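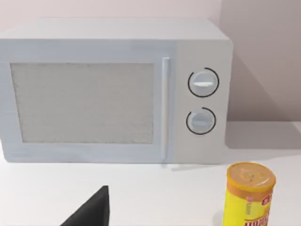
Flasa Pantry is a set of simulated robot manipulation episodes prepared for the Brelstead site, where a single-arm robot is under consideration for routine work in the staff pantries. It was released by Lambrechts in March 2024 together with the Kilex task files. The episodes deal with ordinary countertop work: clearing small items, returning them to their places, and leaving the surface ready for the next person. Appliances are part of the setting. The microwave has a tall, narrow handle beside its window and two round knobs on the panel to the right, and a snack can may stand on the counter in front of it, so the arm has to work close to parts that people use by hand. This file describes what the release contains, how it was made, and what has been agreed with pantry staff about its use.

Status

First public release. The file layout is considered stable. Task wording may still change after the staff review planned for December.

Background

Pantry work at Brelstead is done by the facilities team between its other duties. An attendant visits each pantry during the shift, clears the counter, wipes it, restocks cups and snacks, and reports faulty appliances. The visits are short but frequent, and they interrupt longer jobs such as deliveries and room setup. Management asked Lambrechts to study whether part of the clearing could be done by a robot. The facilities team asked for a written account of which tasks were being studied before any equipment was brought on site, and the present document is meant to serve that purpose as well as the needs of developers.

Contents of the release

A total of 500 episodes were generated in simulation. Of these, 392 are included here. The remainder were withheld after review for one of the following reasons:

The simulated object passed through another surface.
The instruction did not match the object handled.
The episode ended before the arm had released the object.

Each episode folder holds the image sequence, the joint positions, the gripper state, the written instruction, and the review result. Instructions are in English and use the words that attendants use in their own handover notes. Where attendants had more than one word for the same object, the more common one was kept and the others are listed in the vocabulary file.

Images and objects

All images are rendered. No camera was installed at Brelstead for this work, and no employee appears in any episode. The view is close to the gripper, and the dark tip of a finger is often visible at the bottom of the image. Larger objects are frequently seen only in part. Developers should not assume that an object's full outline will be available at the moment a decision is needed.

Counters in the simulated pantry are white and largely plain. This makes object edges easier to find than they would be in a working pantry, where trays, notices, and crumbs are common. Results obtained on this release should be reported with that limit stated.

Containers and paper

Baskets are used in the pantries for packaged food and for small supplies. They present a different problem from boxes: the wall flares, the rim is thick, and the surface is patterned, so that a grasp suited to a flat-sided box may not hold. Sheets of paper on the tabletop also need care. A sheet may be a menu, a delivery slip, or a note to the next shift, and the robot has no means of telling these apart. The rule adopted in the task files is that paper is left in place and is not treated as waste.

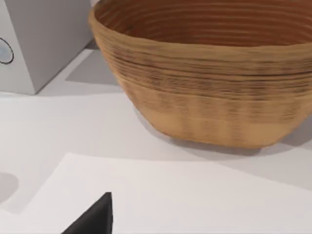 A pantry attendant remarked during the first consultation that the notes left on the table are how one shift tells the next what has run out, and that a robot clearing the surface well would be of no use if it cleared those too. The attendant also asked for the decision on what counts as waste to remain with the team. Both points were accepted. The paper rule above follows from the first, and the section on responsibilities from the second.

Responsibilities in a shared pantry

The following division has been agreed for planning purposes. It does not authorize any installation.

The robot may move listed objects on the counter or table and place them in a listed location.

Attendants decide which objects are listed, and may remove an object from the list at any time without giving a reason.

Wiping, restocking, disposal of food, and anything involving heat or electrical supply remain with attendants. The robot does not open or operate appliances.

Any employee may stop the arm. Stopping it will not be recorded against the employee or the team.

Effect on jobs and schedules

The agreement with the facilities team states that no position will be removed on the basis of results from this release. It also recognizes that the content of the work may change. Clearing visits may become fewer, and some of that time would go to checking the robot's work, updating object lists, and dealing with cases it has left alone. These are additional skills, and training in them will take place during paid hours. Time spent correcting the robot is to be recorded as work, in the same way as any other task, so that the cost of a poor placement is not carried by the attendant.

Attendants raised a further concern about pace. A machine that clears on a fixed schedule can set the schedule for the people near it. For this reason the task files include no target time, and episode length should not be used as a measure of quality.

Intended use

The release is suitable for training and testing object placement, for studying instructions written by non-specialists, and for discussion with workplace teams before a trial. It is not suitable for estimating staffing levels, for comparing the robot with individual workers, or for certifying safe operation near people.

Known limits

Spills and food residue are not modeled.
Contact forces are approximate, and soft packaging behaves more stiffly than it should.
Lighting varies little within an episode.
Interruptions by a person entering the work area are absent. They must be tested separately.

Review and changes

Two reviewers examined every episode, one from Lambrechts and one from the Brelstead facilities team. An episode was kept only when both agreed. Disagreements are described in the review notes and have not been edited.

Corrections may be submitted through the Kilex issue tracker. Facilities staff may submit them on paper to the site office, and paper submissions are entered in the tracker without the employee's name. Changes to the object lists require the consent of the facilities team before they are merged.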